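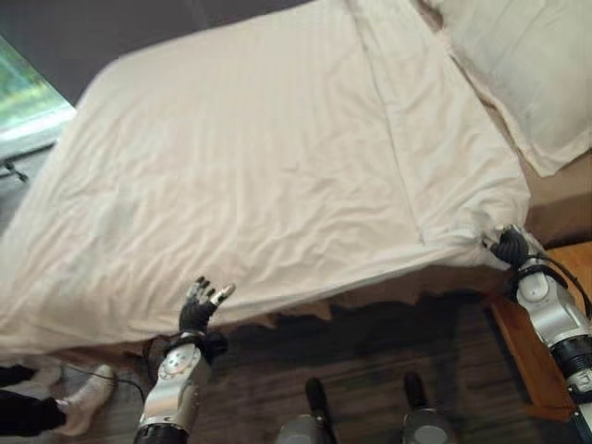 *Striped sheet, spare room.*

The label in the hem of a sheet usually tells you two things: the fibre and the thread count. The second is the number people shop by, and it explains very little. I spent part of January trying to work out what does explain how a sheet behaves, and these are my notes, tidied up and posted on October 5, 2025 after a reader asked which set I would buy again.

## What thread count measures

Thread count is the number of warp threads plus the number of weft threads in one square inch of cloth. If a fabric has 60 warp ends and 55 weft picks to the inch, the count is 115. A plain single-ply cotton sheet can go a good deal higher than that, up to the point where the loom can't physically pack in any more yarn of that thickness.

So how does a shop sell a count of 1000? Mostly by counting plies. A yarn can be made of two or more thinner strands twisted together, and some sellers count each strand as a thread. Take 250 real threads to the inch, each of four plies, and the packet says 1000. The cloth is heavier and often stiffer than a good single-ply sheet at a quarter of the number. I have one set marked 1100, from a market stall, and it is the least pleasant bedding in the house. It holds heat and takes two cycles to dry.

## Weight is more useful

Grams per square metre is the figure I would like to see on every packet. It can be checked at home. Cut nothing: weigh the whole flat sheet dry on kitchen scales, measure it, and divide. A sheet of 2 m by 2.5 m has an area of 5 square metres, so if the scales say 575 g the cloth is 115 g per square metre. Hems add a little. For summer I want a figure near that one. For winter it matters less, as the duvet does the work.

Drinora print the weight on their packets. Hirnurum do not, but answered my email in two days with a figure that matched mine to within three grams.

## Weave

Percale is one over, one under. It has the most interlacings for a given number of threads, so it feels crisp and it creases. Sateen floats each thread over several others before it goes under one. The floats reflect light and feel smooth, and they also snag and pill sooner. Tone-on-tone stripes are normally made by switching between the two kinds of surface in bands, with all the yarn the same colour. The pattern then shows or vanishes according to the light.

One consequence is that satin stripes can wear unevenly. On my oldest Golestani set the smooth bands have gone slightly fuzzy where feet rub and the flat bands have not.

## Creasing

Cotton creases when the fibres are bent damp and dry in that position. The bonds between the cellulose chains let go with moisture and form again as it leaves. Resin finishes hold the chains in place and reduce the effect, at some cost in softness and tear strength. I avoid them. My routine is:

1. Spin at 1000 rpm or less.
2. Take the sheet out as soon as the drum stops.
3. Shake it along the warp, then across.
4. Line dry, folded once over the line with the hems level.

I don't iron. Siamak Zamani, who taught me most of what I know about looms, irons everything, including tea towels, and we have agreed to leave the subject alone.

## Shrinkage

Measure before the first wash and after the third. Most of the loss is in the warp direction, where the cloth was held under tension during weaving and finishing. My results at 40 degrees:

| Set | Length before | Length after |
|---|---|---|
| Drinora percale | 270 cm | 259 cm |
| Hirnurum percale | 275 cm | 266 cm |
| Golestani stripe | 260 cm | 254 cm |
| Isel sateen | 270 cm | 255 cm |

The Isel figure is poor. It still covers the mattress, but the tuck at the foot has become too short to hold. I wrote to them and was told to wash at 30, which the care label does not say.

## Which I would buy again

The Drinora percale, one size up from the mattress. The Hirnurum is as good and costs more. I would only take the Golestani at a discount.

Still to do: an abrasion test. The bench tester I have my eye on is rated for 2000 rubs before the pad needs changing, and I haven't found a supplier for the pads yet.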